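Home | About | Grants | Reports | Contact

Sauerland Fund small grants
Progress report, Ateo Neighborhood Tool and Sewing Library
13/04/2026

Hi Iwona, thanks for being so patient with me on this one! I know the form has boxes for everything but you said a letter was fine, so a letter is what you're getting.

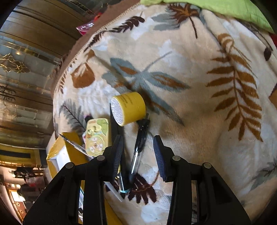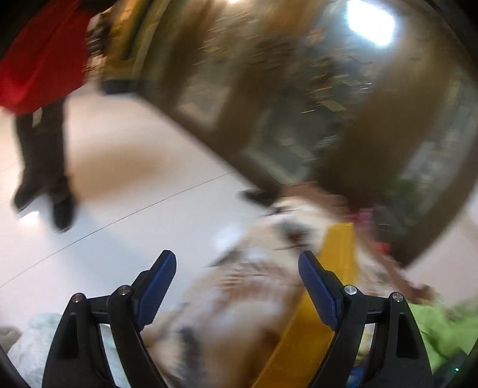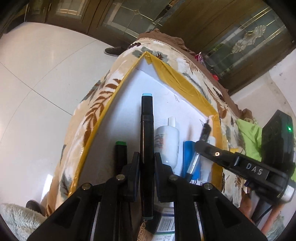
Small items on a leaf-patterned blanket, seen past a hand-held gripper

So, the big news first. We are open two evenings a week now, which is what we promised you in November, and the second evening is already the busier one. I did not see that coming. We had it down as a quiet slot for catching up on paperwork, and instead I spend most of it at the desk explaining the deposit (again) to people who want the carpet cleaner. Everybody wants the carpet cleaner. If I could spend your whole grant over, I'd get another carpet cleaner.

The catalog has been the hard part. We moved everything over to Dretico like we said we would, and Gilang Hidayat did nearly all of the typing, bless him. The old spreadsheet had the same sewing machine in it under three different names, so it took a lot longer than we planned. The loans side works well and the reminder emails go out by themselves. The waiting list still doesn't do what we want. Right now if something comes back early, one of us has to go look and phone the next person, and with the popular stuff that gets old fast. Gilang has written to their help desk and we're waiting to hear.

Repairs! We ran 12 mending sessions in this period, 6 of them for clothes and the rest for lamps, toasters and small household things. Aisyah Teoh leads the clothes ones and they fill up the day we post them. Zippers are the main thing people bring, then hems, then coats with the lining gone. She'd like to split the group so beginners get a gentler start, and I think she's right, but it means more hours for her and I'd want to pay for those properly. More on that under money.

The electrical sessions had a slower start. We had to cancel one when our tester was away getting checked, and I should have warned you at the time, sorry. Slamet Nasution has since done the safety course, so we have two people who can sign things off and we shouldn't get stuck like that again.

Money: we're a little under on rent (the hall let us have the storage closet at the old price) and a little over on spare parts. Thread, needles, fuses, belts for the older machines, it all adds up. I'd like to move the rent leftover into parts if that's okay with you, and if there's anything left after that, put it toward Aisyah's extra hours. Cempaka Tarigan has the receipts and will send the sheet separately.

Still to do before the final report: the member survey, the shelf labels, and a decision on whether we take in camping gear. Opinions are strong on the camping gear. Tents come back muddy and take up the whole closet, but we get asked for them all the time. I'd love to hear how the Inis group handles theirs if you can put us in touch.

Come by some evening if you're nearby, the kettle's always on.

Related reports
Inis Toy Library: first-year report
Ateo: our original application
Sauerland Fund: moving money between budget lines
How to ask for an extension

Contact the grants desk | © Sauerland Fund | Back to top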